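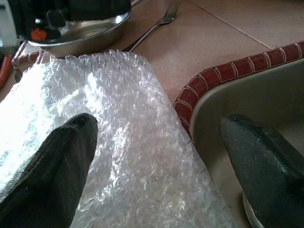 Figure 4. Bubble wrap on the counter, with a shallow steel bowl and a fork behind it.

4.3 Packing material as kitchen clutter

The Fragkou survey sorted 166 household kitchens by how much of the counter was free for work, and its scoring sheet has been copied ever since. We doubt that the sheet measures what it claims to. It gives packing material the same weight as dishes, so a sheet of wrap and a stack of plates each cost a kitchen 5 points out of 10. A stack of plates takes up a fixed area. Wrap can be pushed flat, folded back or left to hang, and its score depends a good deal on the moment the rater walks in.

The kitchen in Figures 4 and 5 is a case in point. Two Amholm raters gave it different marks, and each could defend the result from the written rules. The first counted all of the counter under the wrap as lost. The second counted none of it – wrap, in her reading, belongs with cloths and paper, which the 1974 rules leave out.
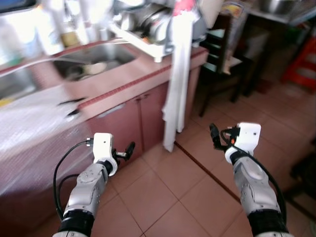 Figure 5. The same kitchen: counter with sink, maroon-brown cabinets and clear plastic hanging over the cabinet front.

The plastic over the cabinet front raises a further problem, as the sheet has no line for things that hang off the counter. Bralura's revision adds one but scores it by length, and we see little reason to think length matters to someone trying to cook. Until the rules are tested on kitchens in daily use, we would treat any ranking built on them – including our own in Section 3 – with caution.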